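Open afternoon at the Drotden works

We went over to Drotden in September for the open afternoon at the old block works. The walk from the station takes 20 minutes if you follow the canal and a good deal longer if you follow the signs, which send you round by the bypass. Entry was free. Tea was 3 euros with a biscuit, paid at a hatch by the front door.

The building went up as a sawmill and was later taken over by Krawczyk, who made wooden toys and school counting sets in it for 62 years. Production stopped a while back. The present tenants, a small firm called Mastora, rent the front half and restore old play sets for schools and collectors. The back half is storage and is opened to visitors twice a year.

Aníbal Restrepo took our group round. There were two groups and ours was the smaller, so we had time to ask questions. He started in the drying room, where the racks still have the chalk marks from the last season, and then went through to the cutting floor. The big saw has gone, sold to a yard in Skerkier, but the bolts that held it are still in the ground and you need to watch your feet.

The paint shop was the part I had come for. Krawczyk mixed its own colours, and the recipe books are on show under glass. There are 83 recipes in all, many of them corrected in pencil by whoever was foreman at the time. Several pages are given over to blues and greens. Aníbal said the greens gave the most trouble, as they dried darker in winter and whole batches had to be done again.

The storage half is plainer. It has no heating, and the light is good near the doors and poor further in. Shagufta Dhanial, who looks after the loose stock, was there to answer questions about sorting. She goes by colour first and size second, and leaves anything with lettering on it for a separate tray. Visitors are allowed to handle most of it.
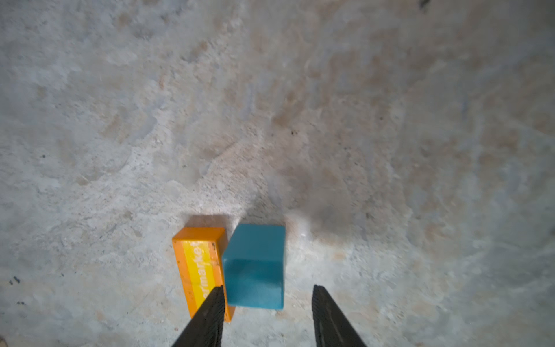 Orange block with a yellow lettered band, next to a teal-blue one, on the concrete floor.

I spent a while on the orange one. The white letters I could make out on the band were "rmarke", part of some longer word. It has dark scuffs and small chips near one corner. The teal-blue cube beside it has a matt finish with a slight texture. I asked Shagufta whether chipped pieces get repainted. Mastora leaves them alone unless a customer asks, and schools ask more often than collectors do.

Last stop was the packing room, with a bench along one wall and a string dispenser that still works. Kourosh Ghaffari showed us how a full set was boxed – largest pieces in the bottom, card between the layers, lid tied both ways. He let two of the children try it and their knots held. The tour took nearly 2 hours, longer than the leaflet says.

The toilets are across the yard. Bring a coat for the storage half, even on a mild day. The next opening is in spring and you don't need to book unless you are coming as a school.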